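Grarnix: a word list of small hardware terms

Grarnix is a plain-text glossary of the words people use for screws, trays, tubs and other things found in a home workshop. It is meant for translators, crossword setters and anyone writing repair instructions. The current release has 601 entries.

What is in the folder

words.txt – the list itself, one entry per line
regions.txt – where each word is used
notes.txt – longer remarks on disputed entries

Each line in words.txt has 3 fields separated by tabs: the word, a short meaning and a region code. Spelling is American. Where a British spelling is common, it gets its own line and points back to the main entry.

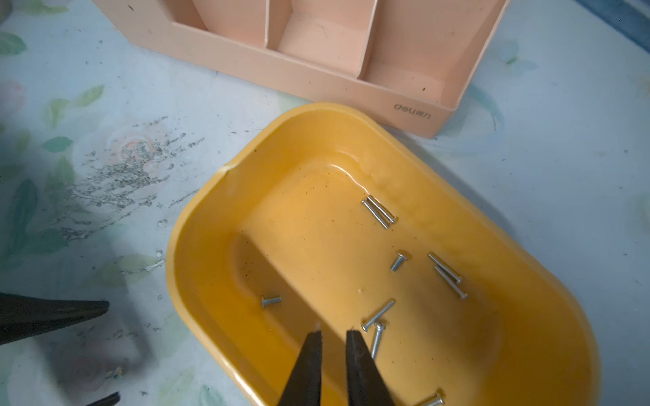
Plola wrote in to say that "pan head" and "round head" should never share an entry, and that half the hardware stores in the county mix them up anyway. The two were split in March, and the old combined entry was removed.

Where the words came from

Most entries were copied by hand from old store catalogs and from the backs of packets. The rest came in through the Fleltex mailing list, where members were asked what they call a thing and where they learned the word. Trade names were left out unless they have turned into ordinary words.

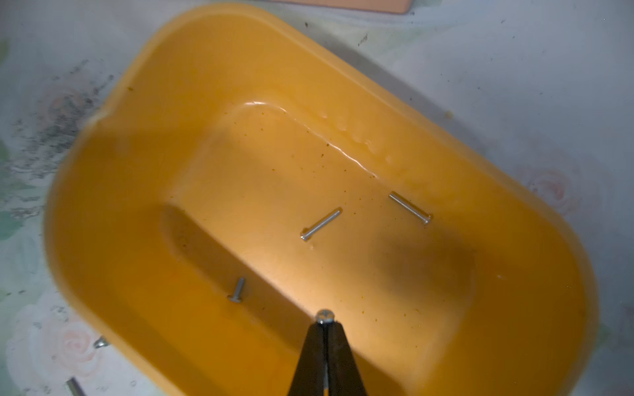
Region codes are broad. A word marked NE may be common in one town and unknown in the next. If a sender gave no place, the code is XX, and those lines should not be used for maps or counts.

Known problems

Nearly 7 percent of the entries have no region. Words for containers are weak: "tray," "tub," "bin" and "tote" overlap a great deal, and the meanings given are short. 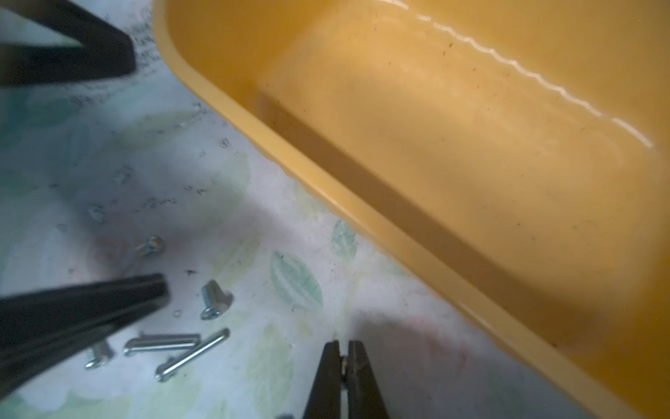
Yellow plastic tray on a leaf-print surface.

The entry for "butt" covers the hinge only. The joint has a separate line, and the surname Butt, which turned up in one catalog, is not listed.

Plurals are not included. Neither are verbs, apart from 2 that are also nouns in the list and could not be separated cleanly.

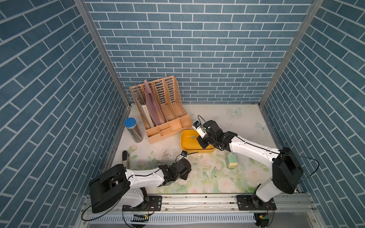 Corrections

Send one word per message, with the place you heard it and a rough idea of when. Please do not send edited copies of words.txt, as the tabs tend to get turned into spaces. Changes go into the next release and are listed at the end of notes.txt.

License

Free to copy and change. Keep the name Grarnix with any unchanged copy, and pick another name if you alter the entries.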